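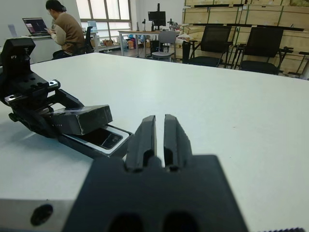
Idamora Scrap Patterns

A folder of 439 sewing and craft patterns that use up leftover fabric. Bibs, pincushions, coasters, one regrettable tea cozy. Everything is a PDF with a row in patterns.csv.

Columns

name: what the pattern is called
scrap_size: smallest piece that will do, in inches
sewing: yes, no, or glue
level: 1 to 3, where 3 means you will say things to the bobbin

Print at 100 percent. "Fit to page" has produced some very small hats.

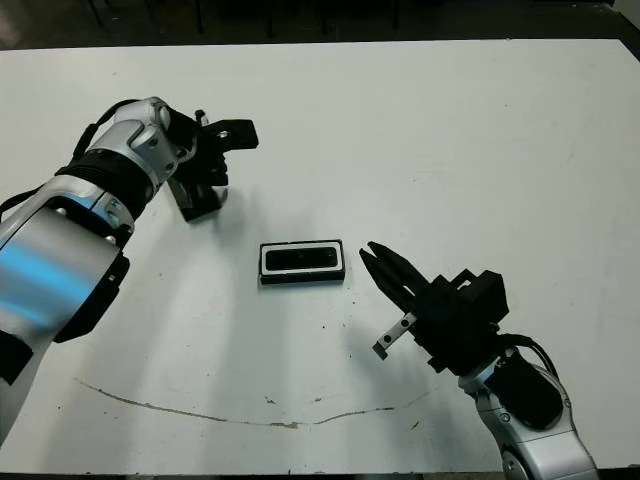

Roughly 200 of the patterns need no machine at all. Filter on sewing = no or glue. Glue items should survive a gentle wash, but I would not bet a good quilt on it.

Known problems

The Felton tote has two left handles. The Nikolaidis apron is drafted for someone with no hips — fix coming when I find my curved ruler. Seam allowances are a quarter inch unless the file says otherwise, and a few files say otherwise on the last page.

Use

Make what you like and sell what you make. Please don't resell the PDFs. Corrections go in errata.txt, newest at the top, with the pattern name spelled the way the CSV spells it.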